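Collecting Demonstrations for a Manipulation Policy
Course handout, section 4
Nhàn Quan

This section covers how we gather the examples that the policy is trained on. Read it before your first lab slot. The training code is in section 5 and you will not need it yet.

What counts as a demonstration

A demonstration is one complete attempt at one task, from the start pose to the end pose, with the wrist camera stream and the arm state saved together. If you stop halfway to move something by hand, the attempt is over. Mark it as aborted and start again. Do not delete aborted attempts. We use them later when we look at failure detection.

Each team records 900 demonstrations over the term. With 12 teams that is enough to train on and still hold some out. Plan on around 23 usable ones per hour once you are used to the controls. The first hour will be slower.

Tasks

The task list is in the Trurkomeck folder. Every task is written as one short sentence, such as "close the container" or "put the plate next to the bowl." Use the sentence exactly as it is written. Last August two teams reworded theirs as they went along, and we ended up with labels that had to be merged by hand.

Before recording

Home the arm and check that the gripper opens fully.
Start the Wollon recorder and wait for both streams to show a steady rate.
Wipe the camera lens with the dry cloth.
Type in the task sentence and your team number.

Varying the start

A policy that has only seen a plate in one spot will reach for that spot. Change the layout after every attempt. Move the target object, turn it, and change what is near it. Objects may sit partly out of the camera's view at the start, and some of them should. Keep everything within reach of the arm, and don't stack things unless the task says so.

Use the shuffle sheet if you catch yourself repeating the same three or four layouts. Most people do after half an hour.

The wrist view

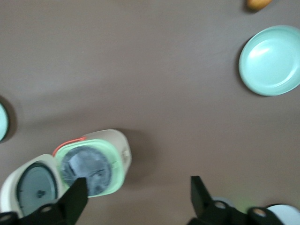 Wrist views are what the policy gets at run time, so judge your layouts from the recorder window and not from your chair. The fingers are always in the picture and they hide part of the table. With the hinged white and mint container lying open at lower left, the left finger covers a bit of the lower edge of the gray disc, and the pale gray object behind the right finger shows only a small curve. The green plate at upper right is far easier to make out. Approach from a direction that keeps the part you are going to touch visible for as long as you can. Slight blur while the arm is moving is acceptable. If you can't tell where the rim of an object is, slow down.

Ending an attempt

Open the gripper, back away, and hold still for two seconds before you press stop. Then mark success or failure. For closing tasks, success means the lid stays shut after the fingers leave it. If you are unsure, mark failure and add a note.

Upload to the Mohammed server at the end of the slot. Files left on the lab machine are cleared overnight.

Due before the next section: your first 23 demonstrations, with a half-page note on which layouts gave you trouble.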